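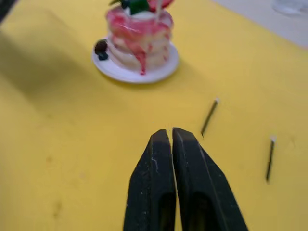

4. Pfannkuchenturm auf dem Teller aufstellen

Dieser Abschnitt gilt für das Spielset Kemppainen Frühstück, Artikel 2537. Bitte lesen Sie zuerst Abschnitt 3 (Auspacken und Reinigen).

4.1 Den Platz vorbereiten

1. Wischen Sie den Tisch mit einem weichen Tuch ab. Auf einer gelben Tischplatte sieht man kleine dunkle Flecken sehr gut, auf einer dunklen muss man mehr aufpassen.
2. Lassen Sie die Fläche ganz trocknen.
3. Stellen Sie den kleinen runden weißen Teller mit dem Rand nach oben auf den Tisch.

4.2 Den Turm aufsetzen

1. Nehmen Sie den Pfannkuchenturm immer an den hellen Schichten. Ziehen Sie bitte nicht an dem roten Sirup.
2. Setzen Sie den Turm in die Mitte vom Teller.
3. Drehen Sie ihn so, dass der lange Siruptropfen nach vorne zeigt. Er läuft bis auf den Teller hinunter und endet dort in einer dunkleren roten Perle.
4. Prüfen Sie mit einem Finger, ob der Turm wackelt. Wenn ja, wiederholen Sie Schritt 2.

Hinweis: Die cremefarbenen Schichten liegen nicht genau übereinander und stehen an verschiedenen Stellen etwas heraus. Dieses ist so gewollt und kein Grund für eine Reklamation. Bitte versuchen Sie nicht, die Schichten gerade zu drücken.

Hinweis: Der Sirup glänzt auch im trockenen Zustand. Er soll sich nicht klebrig anfühlen. Klebt er doch, reinigen Sie ihn wie in Abschnitt 3 beschrieben.

ACHTUNG! Das ist ein Spielzeug und kein Lebensmittel. Nicht in den Mund nehmen. Nicht in den Backofen, in die Mikrowelle oder in die Spülmaschine geben.

ACHTUNG! Nicht mit Wasser über 70 °C in Kontakt bringen, der Sirup kann sich sonst verformen.

4.3 Wegräumen

1. Heben Sie zuerst den Turm ab, danach den Teller.
2. Legen Sie beide Teile in das Fach 17 der Aufbewahrungsbox Gikdale. Der Turm kommt nach unten.
3. Schließen Sie den Deckel ohne Druck.

Ersatzteller bestellen Sie bei Femico unter der Nummer 2000.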